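# Our small war with the plastic bottle

I promised to write how the refill project at our community centre in Bellberg is going, and I am already a month late with it. Please excuse me.

The start was simple. Last autumn I helped to clear the hall after a music evening, and I carried the bags of empty bottles down to the yard. They were not heavy but they filled the whole stairs, and I felt ashamed that half of them were from people I had invited myself. So I wrote to the centre and asked if we could stop selling water in small bottles. The answer was yes, if I could find another way for people to drink.

The other way is a tap with a filter, on the wall beside the cloakroom. It cost 592 pounds together with the fitting. We paid for it with a cake sale, two donations, and a quiz night where my team came last. At the quiz Deok-su Seol sold 46 steel bottles from his car, which was more than he had brought inside, so he had to run out twice in the rain.
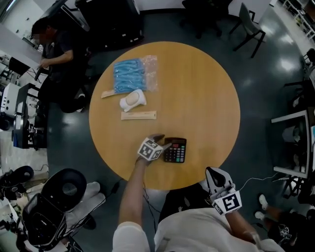 Mereana Katene wrote to me after my last post that a tap is nice, but the people who come for the evening classes arrive straight from work and have no bottle with them, so what should they drink from? I had not thought about this at all. Now there is a shelf of glasses next to the tap, all different, many of them with the name of some old football club. You wash your own. Most people do.

The bottles in the drinks machine are a harder matter. The machine belongs to a company called Vukum, and the contract runs until June. I telephoned them three times. A polite man explained to me that water is the product which sells best, and I told him that I know this, it is the reason I am calling. He will ask his manager — I think he has been asking since March.

Meanwhile Young-sook Shin has made a poster in three languages for the entrance. I like it very much, although the Korean line is much more polite than the English one. The English one only says "Bring a bottle".
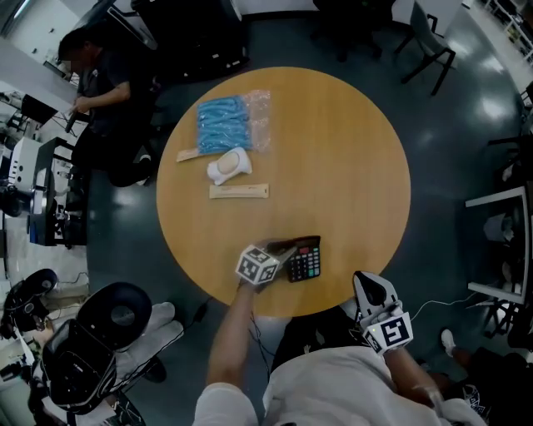
*Bellberg, an ordinary afternoon at the table.*

If you live near us and have glasses you don't need, please leave them at the front desk — but no more wine glasses, they break when we wash them. The tap is open whenever the building is open. The water tastes a little of metal in the morning, so let it run for a moment first.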